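# Live Session Recording: Treloar at the Gavura Studio

Student report, Ruben Wuyts

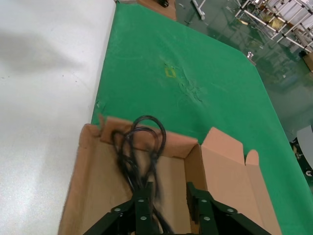

*Fig. 1. Black cable in an open cardboard box.*

## 1. Setup

The band Treloar recorded two songs for the campus radio show Bolisus. The drums took up most of the room, so the bass was recorded by direct input. Vocals were sung live with the band and kept dry on the recording. All tracks were captured at 24 bits.

## 2. Mixing

The first mix of "Vomar" had too much cymbal in the vocal microphone. A high shelf cut reduced it but made the consonants dull. The final version uses automation between phrases, with a high-pass filter at 100 Hz. The fade-out lasts 12 seconds.

## 3. Results

Both songs were broadcast in January. The vocal is clear on small speakers. The kick drum is weak below the bass guitar, and raising it by 2 dB did not solve the problem. A different microphone position should be tested first in the next session.

## 4. Open items

- Session notes for take 10 are incomplete.
- The guitar solo in the second song needs a new edit.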